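House Rules for Small Grippers

The handling shop at Skarkness runs its tabletop arms by a rulebook of 12 pages. Samran Jaidee wrote the first version, dated 12/5/20, after a December spent reading other people's manuals and finding most of them too long to use at a bench.

Small metal things get a section to themselves. Keys, rings and clips slide, and a bad grip can bend a fingertip. The book says to line up first, with the fingers open on both sides of the part, and hold there until the operator gives a clear go. Only then may they close.

A key fob with a split ring is a fair test of the rule. The tag is smooth and the ring is thin, so the operator has to decide which one to take and say so out loud before moving.

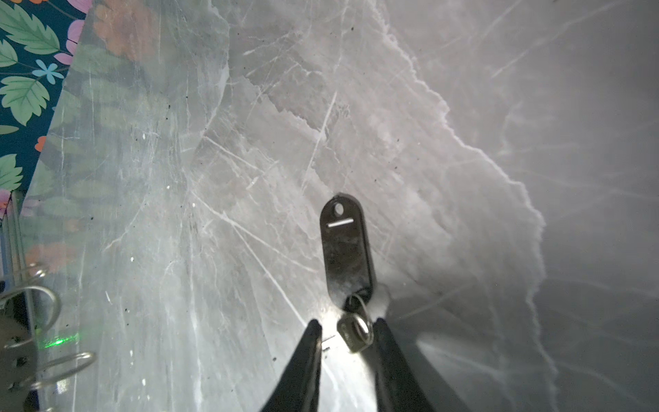 What Gets Written Down

Every stop goes in the log, even a short one. The log held 2479 entries when we visited, and Jaidee reads the new ones each morning with a pencil.

Stirnarham, the sister shop, keeps the same book but adds 4 rules on shiny parts. Glare can hide an edge from a wrist camera, so operators there must check the view from a second angle – no exceptions for experienced hands. Jaidee plans to copy two of those rules into the next edition. The other two are still being argued over.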